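About Ruswood Robotics Club

We're the after-school robotics club at Ruswood High. Started in the old Henach wing with one broken kit and a lot of tape – now we're in room 831, three afternoons a week, plus Friday if there's a competition coming. Grades 9 and up, no experience needed. Really.

This years project is two-arm tabletop work. Students wire, program and test everything themselfs. 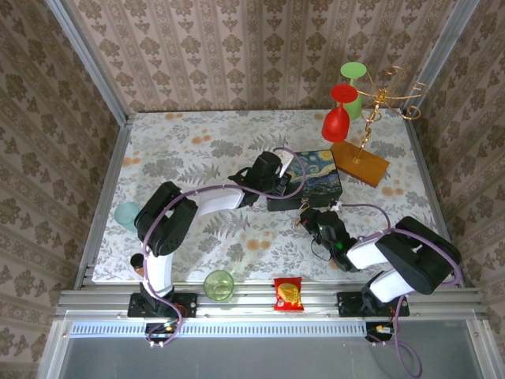
Left arm with a paper tab in its gripper, next to the Starry Night box.

Teams of six or less. Everybody takes a turn at wiring, code and the logbook – no picking just one. In November we go to the Zekcombe Open, then the Aguiar Cup in spring. Best result so far: third place at Zekcombe. Working on it.

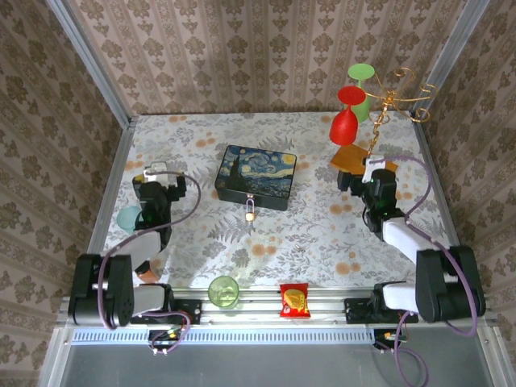

Do I need to know how to code before joining?
We teach it from scratch. First few weeks are basics, then you join a team and learn the rest as you go.

Sign-up sheet is on the door of 831. Bring a laptop if you have one – we have loaners too.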